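The Limutine Brand Opinion Kit is a boxed survey for companies that want to change their mascot and would like strangers to take the blame. You supply the mascot. We supply 60 printed question cards, 200 reply slips and a scoring sheet that fits on one page.

Our starter deck is about breakfast logos, where feelings run high. People who can't name their senator will defend a cartoon rooster for as long as you let them.

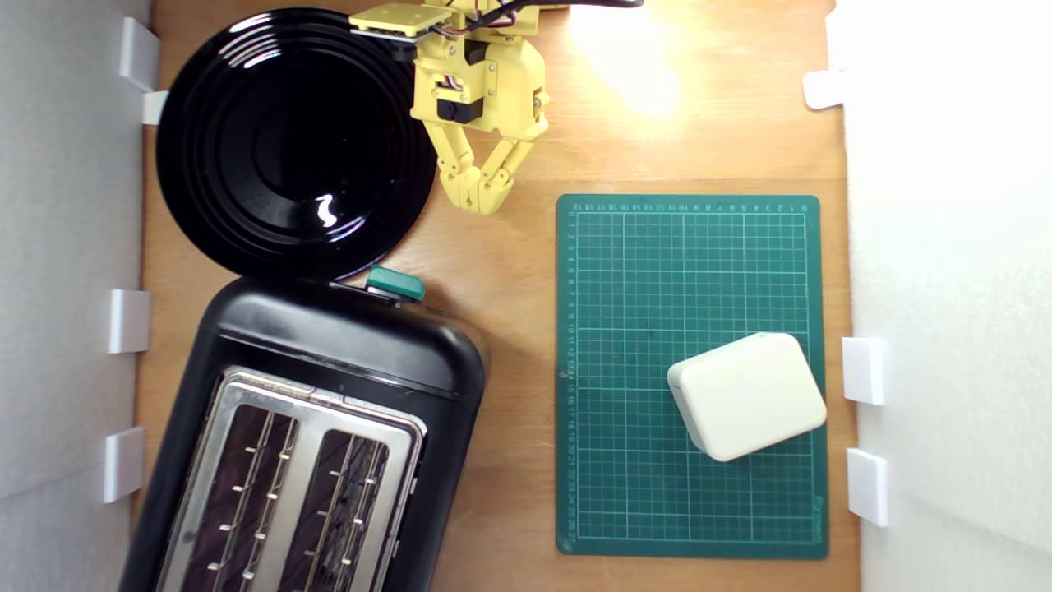

## What's in the box

- 60 question cards, 16 of them blank for your own bad ideas
- 200 reply slips
- 6 pencils, pre-sharpened
- The Onishi scale, which runs from "fine" to "I will write a letter"

The Toseo edition adds color swatches. Expect most people to pick blue - they nearly always do, and then they complain that everything is blue.

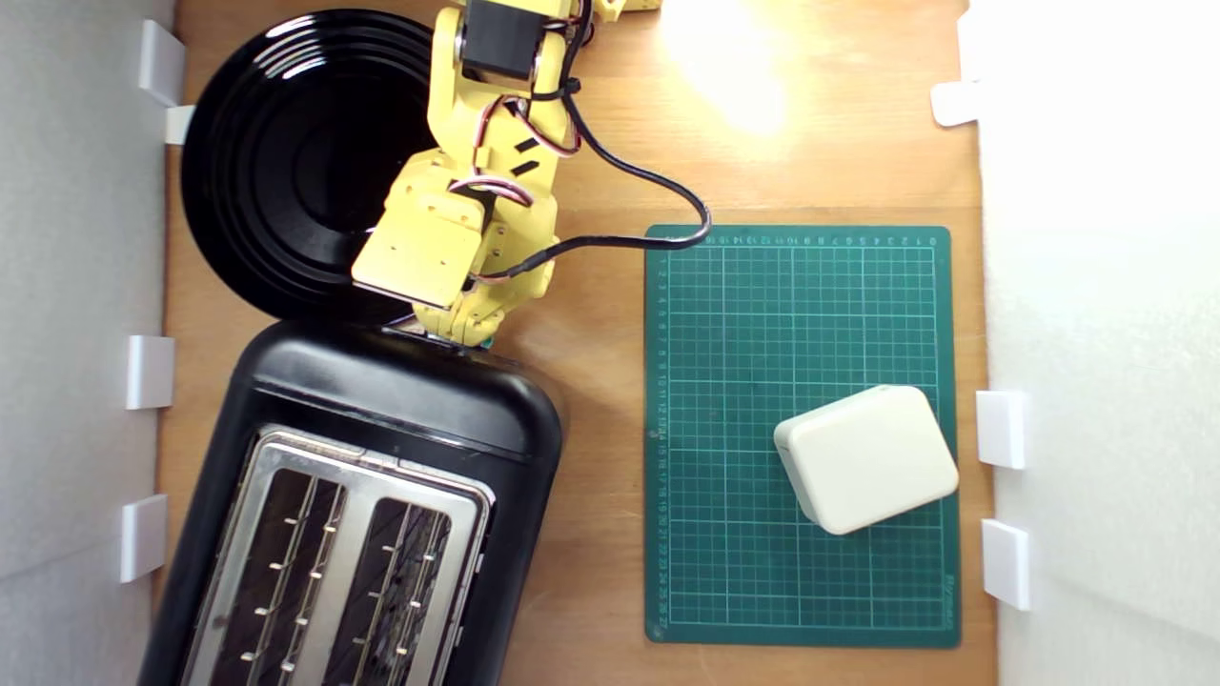
Slips can be scored by hand in an afternoon, or mailed to our office in Lirkby, where we'll do it for you and keep our opinions to ourselves. Orders placed in October take longer, as every candy company in the country wants a friendlier ghost. Refills are sold separately. Pencils are not refundable.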